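Robotics help > Student projects > Hands and grippers

Hand drifts after homing, and the wrist view is useless near a window

Posted by Vavia, April

I'm in a second-year mechatronics group and our project is a five-month build using a multi-finger hand on the end of an arm. We're running the Rasex control package on the lab computer. The task is simple on paper: reach out, point at a target, hold for two seconds, come back. We get marked on how repeatable the fingertip position is.

Two problems. First, after homing, the longest finger stops in a slightly different spot each run. We logged 2,132 cycles over the term and the error creeps up through the afternoon, then resets when we power down. Second, the wrist camera view goes nearly white when the hand points toward the windows, and our tracking drops out.

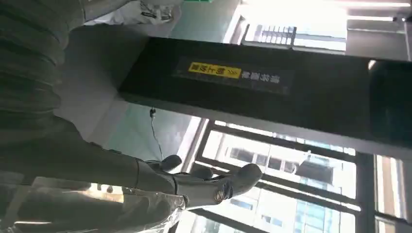 Wrist view, hand extended toward the window.

We've already swapped the finger cable and re-done the calibration in Rasex. Neither changed anything. The supervisor reckons it's a software fault, but I'd like a second opinion before we rewrite the homing routine. The demo is at the end of the month and we can't get a different room.

Jirnby
3 replies on this board

Sounds like heat to me. Ours did the same. Let it cool down between runs.

Seyoum
Club mentor, 985 posts

I'd split these up, as they're probably unrelated.

For the drift, plot the error against time since power-on, not against cycle number. If it flattens out after a while you're looking at warm-up, and the cheap fix is to run the fingers open and closed for 600 cycles before you take any marked readings. If it keeps climbing in a straight line, you're losing counts somewhere and resting won't help. Check whether your homing routine zeros each joint separately or only the base joint of each finger. A lot of student code does the second one and assumes the rest will follow. It works on the first day and gets worse from there.

Also check that nothing is rubbing. If there's plastic film or a bag anywhere near the hand, take it right off before you calibrate. Film can snag on a joint, and a small drag at the knuckle turns into a decent error at the tip. Same goes for any sleeve further back. Move the joints through the full range with the power off, if your hand allows it, and feel for a spot where it gets stiff.

For the camera, turn off auto exposure. Set it manually with the hand already pointing at the window, so the finger reads as a dark shape on a bright background.

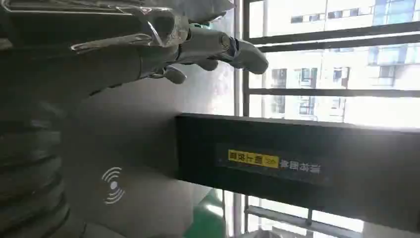
Once the exposure is locked, track the outline of the fingertip and forget about surface detail. A grey tip against a bright pane gives you a clean edge to work with. The trouble spots are window bars and posts, where dark meets dark and the edge finder jumps across. Pick a target position where the tip sits over plain glass and you'll avoid most of that. If you can get a blind or a sheet of tracing paper up, even better, but you'd need to redo the exposure afterwards.

One more thing on the marking. Ask whether repeatability is measured from the camera or with a dial gauge. We had a team lose marks because they tuned everything to the picture and the assessor used a gauge.

Vavia

Thanks, both. You were right about homing, we only zero the base joints. I've changed that and will re-run the log this week. Manual exposure is in as well. The marking sheet says dial gauge, so I'll have to book one from the store.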